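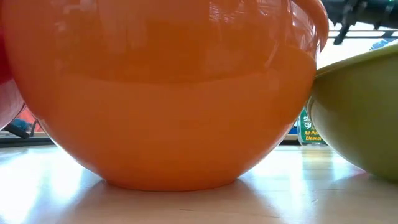

## Writing acceptance limits for glossy objects

Our handling procedure at Liseck had one line on object finish: "avoid reflective items where practical". I have replaced it. Glazed and polished bowls are ordinary kitchen goods, and a cell that only passes on matt ones has not been tested for much.

The new section sets 4 requirements.

1. Lighting is logged at the start of each run, blinds included. Glare on the tabletop counts as a lighting condition and gets its own field.
2. Neighbouring bowls are recorded as touching, overlapping in view or clear. "Close together" is no longer accepted.
3. Approach speed within 40 mm of a rim is capped at 70 mm/s.
4. Background items such as cleaner bottles may stay on the table, but they must be listed.

Item 3 drew the most objections. The Cundville site wanted the cap tied to payload, as in the Vuder procedure. I left it fixed - a single number is easier to audit, and the lost cycle time was some 2 seconds per pick in our trials.

Shape still needs work. A lip that curves outward is treated the same as a straight rim, and the clearance should probably be measured from the tip of the lip. Lecomte has a draft clause on this and I will compare the wording in June, before revision B goes out for comment.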